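Aug 25, 2020

Again I went to the workshop in Kistside after dinner, and again I came home later than I promised. I want to write this down while it is still fresh, because in April I wrote nothing for a whole month and now I cannot remember which settings I tried.

The gripper has its new fingers. I printed them on Sunday night, in white, with teeth on the inner side. The old ones were smooth and the cable was always turning between them when the arm moved. Afroza Siddiqui told me already in spring that I should make teeth, and I answered her that smooth is kinder to the cable. She was right and I have told her so. She only asked if I had cleaned the print bed after me.

I had not. I did it today.

The screws for the fingers are from Akgül, the small shop behind the bus station, and they are two millimetres too long. I cut them with the side cutter, then filed them. It was slow work and I do not recommend it. Next time I will order the proper ones from Condley and wait for the post like a patient person.

After that I did the part I like, which is to bring the arm to the rack by hand control and look at how the fingers hold. I took the yellow cable, as it is easy to see against the blue of the switch, and I closed the gripper a little at a time.

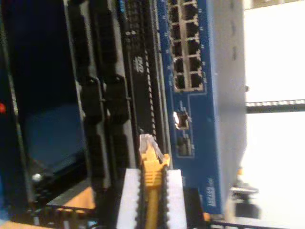

My first force value was 13 and this was too much, I could hear the motor complain. I went down to 4, and with this the cable stays when I pull it softly with my hand. I am not sure that it will stay when the plug meets the socket and pushes back. For this I need to write the slow approach first, the one where the arm stops when it feels resistance. I have half of it on paper. The other half is in my head and changes every time I wash dishes.

There is also the question of the latch. A person feels the small click and knows the plug is in. My arm feels nothing so small. Afroza thinks I should pull back gently after each try and see if the cable comes with me. It is a good idea, I think, but then the teeth must hold well in both directions, and I have only tested one.

I have spent too much on this. When I counted it last winter I stopped at 2,000 and closed the notebook. My brother in Kelberg asked me on the phone what the arm is for, and I said it is for plugging in cables, and he was quiet for some time. Then he told me about his new boiler.

Things for next time: round the outer corners of the fingers a bit, they come too near to the next socket. Mark the zero position on the base with a pen. Bring my own file, the one at the workshop is finished. Ask Afroza if I can leave the arm standing until the weekend – it takes me almost an hour to set it up again, and I would like to come in and simply begin.

My hands still smell of metal. I will wash them once more and go to bed.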